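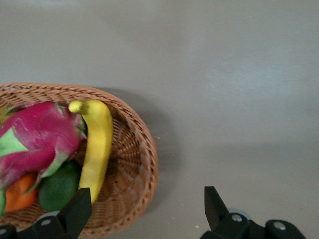 20th August. Bench notes, fruit basket cell, Trirano line

Arm on bench 2, Cordero jaws, wrist camera as before. Basket work only today. Crate work is waiting on the new trays from Zostau.

Job as it stands on the line: packers fill the oval wicker gift baskets by hand, check them against the order card, and pull and swap anything marked or missing. Filling stays manual for now. The swap is what we have been asked to take over, at least for the night shift.

Basket make-up for the tests: dragon fruit, banana, orange citrus, small green fruit, all in the one wicker basket. Banana lies upright in the wrist view with the stem towards the rim. The dragon fruit takes up most of the left of the basket and its scales hang over the orange, so the orange shows as a partial curve and the segmentation gives it a low score. Same fault as in January with the pomegranates and the leaf garnish. Dorottya's view is that we should stop trying to score hidden fruit at all and pass the basket back to a person when the visible area is under a set limit. I agree. Limit to be agreed with the line.

Banana picks: 90 attempts, jaws coming down either side of the body below the stem. 4 failures. In two of them the left jaw touched the braided rim on the way down and the force stop cut in. The other two were slips on the curve during the lift. No split skins. Bruising to be checked tomorrow against the untouched set in the cold room.

Dragon fruit picks: 33 attempts, then stopped. The scales fold under the jaws and some tips break. It would not pass inspection. Options are soft pads, a cup from below (no room in the basket), or leaving dragon fruit to the packers. Prefer the last until the pads have been tried properly.

Approach height: raised the start of the descent so that both jaws clear the braid before closing in. Costs a little time per pick. Worth it, as each force stop needs a person to walk over and reset, and that is exactly the interruption the packers complained about in the first trial.

Shadow from the rim falls on the pale table to the right of the basket and the edge finder sometimes takes it for part of the basket. Shifted the mask inwards. Lamp position unchanged. Small specks on the table do not affect the mask at the present threshold. Wipe down between runs anyway.

Talk with Margareta Hodoroagă from the packing floor, after lunch. Points noted while fresh:

- Under the present plan one packer per shift moves from swapping to attending the cell. She says the job sheet calls this "supervision" but gives no time for it, and the same person is still counted in the packing rate. Needs to be put right before the trial. Mine to raise with Tileck.

- Packers turn each fruit over before it goes in. The camera sees the top only. If the swap is automated and the turning is dropped to save time, marked undersides will go out. She wants the turning kept as a written step. Agreed, and added to the draft.

- Swapping is disliked in the last hours of a shift (bending, reaching across the table) but it is also the only break from standing at one station. If it goes, rotation between stations has to be planned. No rotation in the current draft.

- Reset button is on the far side of the guard. Two of the packers cannot reach it without going round. Move it to the near side, lower.

- New starters learn the range by doing swaps. She asked where they would learn it afterwards. I had no answer. One possibility is that handed-back baskets go to new starters with an experienced packer beside them. Ask Dorottya whether the volume would be enough for that.

She also asked for the hand-back reason to be shown in words. At present the screen gives a code. Easy change: "fruit hidden", "rim contact", "slip". Will do this week.

Software: build from this morning on the bench machine, previous one kept. Jaw opening for the banana left wide on approach. Tried a narrower setting after the main runs to save closing time and went back to wide, because basket position on the table varies too much without a stop. A simple corner stop would help here and would cost next to nothing. The packers would have to push each basket up to it, so ask them first.

To do:
Repeat the banana set, 90 again, with the new approach height and the corner stop if fitted.
Soft pads on order, try on dragon fruit only.
Small green fruit not attempted yet. It sits tucked in beside the banana, so try it after the banana is out.
Reset button: sketch to the fitters.
Job sheet: supervision time, rotation, underside check. Send to Margareta before it goes to Tileck.
Bruise check, cold room, first thing.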